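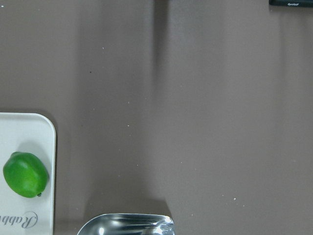

A lime on one of the white trays, Orkow open day.

I'd been meaning to get out to Orkow since February, when my sister came home raving about their kitchenware seconds, and on 2022-08-01 I finally did it. It was the civic holiday, so half the town had the same idea and I parked in the overflow paddock behind Pons, the tile place. Entry was $2, which got you a map and a sticker.

First stop was the display kitchen, and I could have stayed there all morning. They had things set out on tables and you could just wander up and look. My favourite was the plainest thing going - a white rectangular tray with soft rounded corners and a thin raised rim, with "Rabb" and whatever comes after it in curly grey-brown script. A single green lime was sitting on it and I'm sorry, but that was enough to sell me! I love a tray with a bit of a lip. Mine at home is dead flat and every cup of tea I carry on it is a gamble.

Then the tour proper. Our guide was Gil-soo Moon, 28 years in the trade and very patient with a lady who kept asking about dishwashers (top rack, low heat, and please stop using the steel wool). We went through the glazing room, then the packing hall, where a good day is 1000 boxes out the door. It was louder than I expected and we all ended up shouting at each other about bubble wrap.

Lunch was a sausage on a bun from the Gellden truck. Fine, a bit dry, decent onions. The lineup took longer than the tour did, so go early or bring a sandwich.

The seconds shop is through the old Olex building, across the yard and up a ramp. Bring cash, the card machine was down by noon. I'd set myself a limit of $60 and went over it (two serving bowls and a butter dish with a wonky lid, no regrets). They'd sold out of trays by the time I got there, of course. The girl at the till took my number and said she'd call if any more turn up, so I'm keeping a spot clear on the counter.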